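I've been reading robot safety guidelines for longer than is good for a person, and I've come around to the view that most of them are written for the audit and very little for the shift. I say this as somebody who has written a few. I've got one in a drawer that runs to 95 pages, and I could not tell you today what is on page 40.

The one that set me off this time is the house standard at Grilledico, where I do contract work on and off. They build mobile two-armed machines for back rooms and small workshops, and since June they've wanted every task checked in simulation before anybody runs it on hardware. Fine by me. I like simulation. It's cheap and you can't break a toe in it. What I don't like is the sentence in the new standard that says a task which passes in simulation "shall be considered cleared for supervised operation." Cleared by whom? Against what?

The tool they use for this is called Rastgate. You load a room, you load a robot, you load a task, and it plays the thing through while a set of rules watches. Each rule goes green or red. At the end you get a sheet. People love the sheet. I have seen a grown engineer hold one up in a meeting as if it were a note from the doctor.

The rule set that ships with it has 1,361 checks. I know because it says so at the bottom of every sheet, in bold, and I suspect the number does more work than the checks do. A lot of them are the same check with a different joint name. Elbow speed, left. Elbow speed, right. Wrist speed, left. You can see how a person gets to 1,361.

So I spent an afternoon with the room we've been using for reach and clearance work, going through the rules one at a time and asking of each one whether I would want it if I were the person standing next to the robot. It took until about the time the building's heat shuts off.
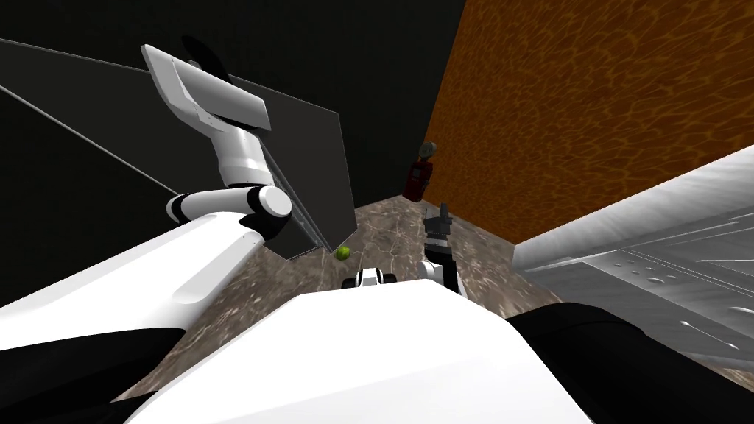
**Filed under: Rules I Don't Trust Yet**

Start with clearance. The standard says arms must keep a set distance from fixed objects, and it defines "fixed" by a flag in the room file. If whoever built the room set the flag on the metal cabinet, the cabinet is protected. If they forgot, the robot can lean on it all day and the sheet stays green. I tried it. I took the flag off the cabinet, ran the task with the right arm offset toward it, and got a clean pass. The geometry was still there and so were the collision shapes. The rule just wasn't looking.

Same goes for the big dark panel on the left. With the left arm up in front of it and the gripper near the top, that's precisely the kind of posture where I'd want to know how much room the elbow has. The rule measures from the gripper. It measures very well from the gripper, to a silly number of decimals. The elbow can do what it wants. I raised this and was told that the elbow is "covered by speed limits," which is a bit like saying you don't need to look behind you when you back up so long as you do it slowly.

Then the floor. There's a ball on the floor in that room, a yellow-green thing like a tennis ball, and no rule in the set mentions loose objects on the ground at all. There are rules about floor slope and floor friction, and one about painted markings. Nothing about stuff. If you've ever worked in a real back room you know that stuff on the floor is most of what goes wrong. I asked whether we could add a check and the answer was that loose items are a housekeeping matter and belong in a different document. I went and found the different document. It says loose items should be considered during task simulation.

And the extinguisher. I'll give Grilledico credit for having one in the room file, back in the corner against the orange wall, because plenty of sim rooms don't bother. But the standard's rule is "extinguisher present." Present! You could have it bolted to the ceiling. What I want to know is whether a person can get to it with the robot stopped in its worst pose, both arms out, in the gap between the panel and the cabinet. That gap is the way through to it. A machine that wide, frozen in the wrong place after an emergency stop, is a piece of furniture that weighs more than you do.

I brought this up on a call with the people from Harawira, who do the outside review, and they agreed with me right away, which made me nervous. Reviewers who agree right away are usually about to say it's out of scope. It was out of scope.

**What I think a rule is for**

My test for a rule is pretty crude. Can I name the injury or the broken part it prevents? If I can, it stays. If I can only name the form it fills in, I want it gone, or at least moved to the back where it won't bury the others.

I did that with the speed checks first and the pile shrank fast. You need a limit on how fast anything out at the end of an arm can travel when a person may be nearby. You need a lower one when the grippers are closed on something. After that I was mostly looking at arithmetic. I'm not saying delete it – the machine can run arithmetic all night for free – but it shouldn't count toward a number printed in bold.

There's a counterargument and I'll put it here because somebody will send it to me anyway. Simple rules applied blindly are better than clever rules applied sometimes. I half believe that. I worked at a place years ago that had a laminated card with 3 rules on it and a very good record. They also had a slow robot and a fence, so I'm not sure how much the card had to do with it.

The other counterargument is that simulation is only one step, and the supervised run catches the rest. On paper, yes. But watch what happens to supervision when the sheet is green. The person with the stop button stands a little farther back. They check their phone. The first pass has told them nothing will happen, so they supervise the way you watch a pot. I've done it myself. A green sheet makes people less careful in the next step, and I've yet to see a standard that admits this.

Drariner, the firm that wrote the guidance Grilledico borrowed most of its wording from, does at least have a line about "residual attention." I had to read it several times. I think it means please keep looking at the robot.

**What I asked for**

I sent in a short list. I kept it dull on purpose.

- Measure clearance from the whole arm, elbow included.
- Treat every solid object as fixed unless someone marks it otherwise and signs for it.
- Put loose objects on the floor in every test room, and move them between runs.
- Check the path to the extinguisher with the robot stopped in its widest pose.
- Change "cleared for supervised operation" to "may be tried under supervision."
- Take the total off the bottom of the sheet.

So far 2 of these have been accepted, and one of them is the wording change, which I'd have guessed would be the hard one. The extinguisher path is "under discussion." The loose objects got bounced back to housekeeping. The total stays, I'm told, because customers like it.

The default on fixed objects is the one I'd fight over if I had to pick. It's the same argument as guards on a table saw. If leaving the guard off takes a deliberate act, most people leave it on. If putting it on takes a deliberate act, well, go look at any table saw.

I could be wrong about some of this. I've only tested the one room properly, and it's a tidy room with a lot of open floor by the standards of the places these machines go. It's possible the clearance rule does fine in the cramped ones, where the gripper and the elbow are both near something all the time and the flags get set with more care. I doubt it, but I haven't looked. I've asked for the room files from two of the workshop layouts and will run the same afternoon's worth of poking on those when they show up.

If you work with Rastgate and your rule set does measure from the elbow, I'd like to see how you wrote it. Mine keeps tripping on the robot's own shell.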